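News > Newsletter > Round the House

Going refill: six months of carting bottles about

3/17/24

I started taking my empties to the refill shop on Plirkgate last September, mostly because it had opened next to the bakery and I was going past anyway. A few of you wrote in asking how it was going and whether it saves any money, so I dug out my receipts and had a proper think.

The shop is called Lilluter and it's tiny. You weigh your bottle on the way in, write the number on the lid in wax pencil, fill it from the big drums along the back wall and pay for the difference. My first visit I forgot to weigh the thing and had to tip it all into a jug and start again, with a queue behind me. They were very nice about it!

Washing-up liquid was the easy one. I get the Hegde stuff, which is thinner than I was used to, so for the first fortnight I used far too much and had suds up to my elbows. Now I give it one short squirt and it does a whole bowl of dishes, greasy roasting tin included. A 473 ml bottle lasts us a good while.

Laundry liquid took longer to get right. The unscented one left my towels a bit stiff, and I went back to powder for most of the winter. Then I tried the Wuko one at 80p for 200 ml and we've stuck with that (it smells faintly of pears, which the rest of the house has opinions about).

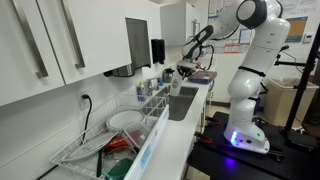
What I'd do differently

Take fewer bottles. I turned up once with a rucksack full of them, all different shapes, and half had narrow necks that don't get on with the taps at all. Two wide-necked ones are plenty, and they're far easier to rinse out. Let them dry upside down overnight too, as a splash of water left in the bottom makes the liquid go off sooner.

Label them as well. I once put fabric softener in with the dishes and the glasses came out with a film on them that took three goes to shift.

As for money, I'm probably a little up on the kitchen things and a little down on shampoo, which is dear there and which I've stopped buying. What I do notice is the recycling box – it used to be full of plastic by Thursday and now it's mainly cardboard and cat food tins.

Lilluter shuts for lunch, by the way, and the card machine sulks when it rains, so take some change. If you've found a decent refill for dishwasher rinse aid, please write in, I've had no luck at all.

Recent items
Getting limescale off a shower head
Is it too early to sow sweet peas?
My long fight with the airing cupboard door
Your letters: tea towels, bin day and moths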